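Murotberg Cellar Notes – README

Welcome, and thank you for stopping by! These files hold the tasting and cellar notes of the Murotberg estate, typed up from the old farm ledgers over one long winter (and a good part of the spring, if we count the proofreading). There are 1443 notes in all, spread over 14 vintages.

What is in the folder

notes.csv – one row per tasting, with the vintage, the block and the taster's remarks
blocks.csv – the 7 vineyard blocks, Urutari and Laur among them, with their soils and slopes
pairings.csv – dishes served at the estate's long lunches, and the wine poured with each

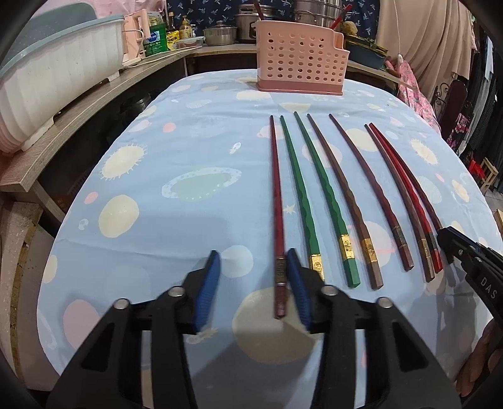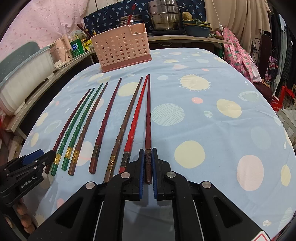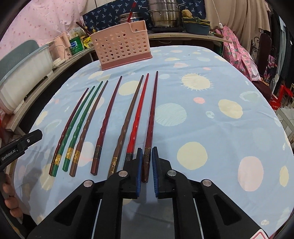 Chopsticks on the patterned tablecloth.

How the notes were typed

We kept the old spellings wherever we could read them, and put a question mark where we couldn't. Scores run from 1 to 6, the way the ledgers have them, and please don't stretch them to a hundred – the cellar hands were very fond of a plain 4. Blends are listed under the larger block.

Known gaps

The Laur pages for one April are water-stained and mostly blank. Prakmont, the neighboring farm, shared our press for a while, so a few of its wines have wandered in. They are marked P in the last column.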